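I run the small parts side of a packing and fulfilment shed (buttons, clasps, bag hardware, craft findings, all the fiddly stuff), and I get asked about our Kinari often enough that I've put this page together. We now sell and set up the same unit for other workshops, so yes, I'd like you to buy one, but I've also been working next to the thing every day since December and I'll try to tell you what that's like.

## Kinari bench picker

The Kinari is a single arm with a two-finger gripper and a wrist camera, made to sit at a bench that was built for a person. You don't need a cage-sized footprint or a conveyor. Ours took over one end of the picking bench and the kettle had to move, which caused more grumbling than the robot did.

What it does for us is open-bin picking from drawers and trays. An order comes through, it goes to the right compartment, takes out what's wanted and puts it in a tote. One of us checks the tote, bags it and sends it on. It's slower than a quick pair of hands on any single pick. I'll say that up front because the demo videos all seem to be sped up! Over a whole shift it evens out, mostly thanks to it not stopping for a yarn.
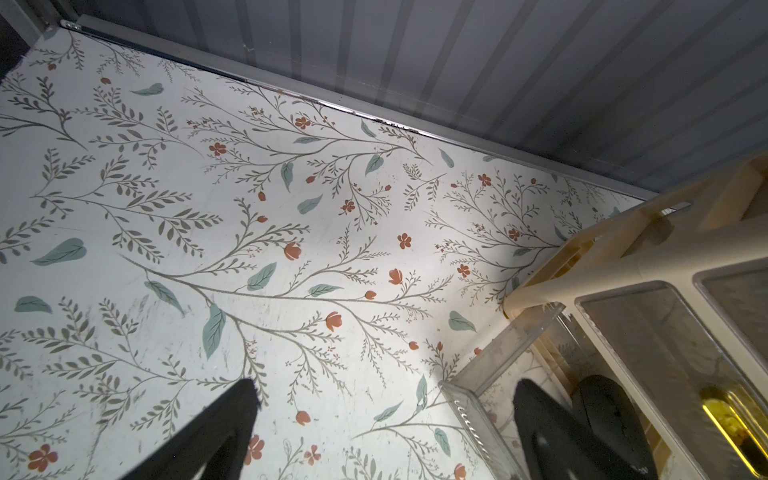
Liners were the question we had the most back-and-forth about during setup. Our installer at Cosance was all for plain matte grey under everything, on the grounds that a busy background makes more work for the vision. Fair enough, and if you're starting from bare shelves, go with grey. But I wanted to know how it went on the sort of surface people really have in their storage, and you don't get much busier than a white liner with ferny stems and orange flowers all over it, with clear plastic drawers sitting on top so the pattern shows through. We did the training picks on that. My advice after going through it is to teach the Kinari on your own bench, with your own liners and your own drawers, and leave the nice clean test mat in the box. It takes longer and you'll swear at it a bit, but you aren't starting over the week it goes live.

Shiny stuff is the other thing to plan for. Gold and chrome finishes throw glare back at the camera, and clear drawers bounce a bit of their own, so have a think about your lights before you spend money on anything else. We swapped the bare tubes over our bench for diffused panels from Suominen and I wish we'd done it years ago for the humans. My eyes are less buggered by knock-off.

### What changed for the crew

There are 4 of us on small parts and there are still 4 of us. I know that's what people want to ask and feel awkward asking. The job is different though. Before, two of us stood picking most of the day, bent over drawers with tweezers, and by mid-afternoon your neck had had enough. Now that time goes on checking totes, sorting returns, and restocking, which used to get shoved to the end of the shift and done badly.

Not everybody loves it. One of the crew liked picking, found it restful, and misses it. We've kept the odd-shaped and tangly lines (chain, ribbon, anything on a loop) as hand picks, so there's still some to go round. And someone has to be the person who looks after the robot, and that's a proper task with proper time on the roster. Please don't just tack it onto whoever's standing closest. We did that for the first month and it was a rotten idea.

The other change is tidiness. A person can find a clasp that's ended up in the wrong drawer. The Kinari will pick from where you told it to pick, and now and then it's handed us a tote of entirely the wrong thing with great confidence. So everyone's had to get stricter about restocking, me included, and I'm the worst offender.

### Bits and pieces

- **Reach:** 636 mm from the centre of the base
- **Payload:** 600 g, gripper not included in that
- **Gripper:** 2 fingers, padded, swappable pads
- **Power:** ordinary 240 V outlet
- **Software:** Seson Pick, runs on the supplied controller
- **Mounting:** clamp or bolt-down (go the bolts if your bench has any wobble)

Keep spare finger pads on hand. They cop a fair bit of wear on hard plastic edges and the grip goes off gradually, so you don't notice until it's fumbling things. I also give the camera window a wipe first thing in the morning, with a glasses cloth.

### Getting one

We do a bench visit before quoting. Bring out the worst drawer you've got, please, the one you'd normally hide. I'll have a look at your layout and lighting and tell you which lines I reckon are worth automating and which should stay with your people. If the answer's none of them, I'll say so and have a cuppa and go home.

Setup includes the install, training picks on your own stock, and a follow-up visit once your crew have had time to collect complaints. Pads, clamps and light panels are listed separately under spares.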